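Why Did the Robot Squash the Latch?

Robots are very good at doing what they are told. This is also their biggest problem.

At Nengate, a robot named Dustora has a job working inside computers. One of its tasks is to press down small plastic latches. It had done this 500 times without a complaint. Robots rarely complain.

Then one day in February, Dustora pushed down a latch that was already down. And pushed. Crack!

What went wrong? Dustora has a force sensor, a part that feels how hard the gripper is pressing. A plug on the sensor had worked itself free. With no sensor, Dustora felt nothing at all, so it decided everything was going splendidly.

The fix had 2 parts. The plug got a clip to hold it in. Dustora also got a new rule: if you can't feel anything, stop and call a human. The humans were glad to be asked.

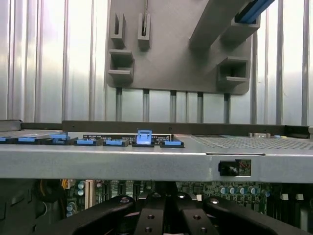

Dustora's black gripper inside a computer. One blue latch stands taller than its neighbors.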